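Cyril Ackroyd has read a lot of rules for people who teach machines to do housework. He thinks most of them were written by someone who has never cleared a table.

"They send you 115 pages on file names," he says. "Then you get to the part about the actual grip, and it says 'handle objects naturally.' What does that mean? Naturally for who?"

Ackroyd reviews home sessions for Arus, where people work hand-held grippers through small chores in real kitchens. I asked him whether a common standard would help. He made a face.

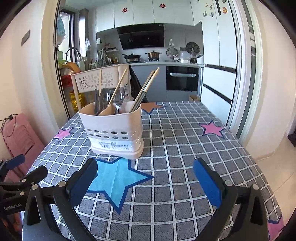
A kitchen table session, with the utensil holder still in its plastic film.

"A standard for what, though? Keith Gosling wants every table laid out the same way. Fine, then you've got a machine that knows one table." Gosling, who wrote the draft now going around, told me by email that without a fixed layout "you can't compare anything with anything." Ackroyd has heard that before.

He does like some rules. Jaws open before you move in. Ten seconds of rest between tries.

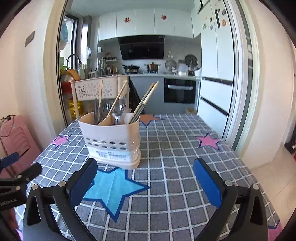
He is much less sure about the rule that a failed grasp must be thrown out. "So you drop a spoon, and we all pretend you didn't? I'd keep every one of those." The draft allows seven retries per item, a number he says came from a meeting in May and has never been tested.

And the badge? Buro plans to sell a seal of good practice to any team that follows the draft. Ackroyd laughed at that. "Who checks? They look at your paperwork. I asked if anyone would visit a kitchen and they said they'd get back to me."

They haven't yet.

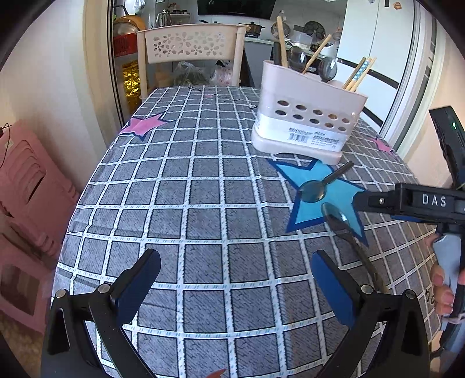

Two spoons on a felt star, with a second gripper at the right.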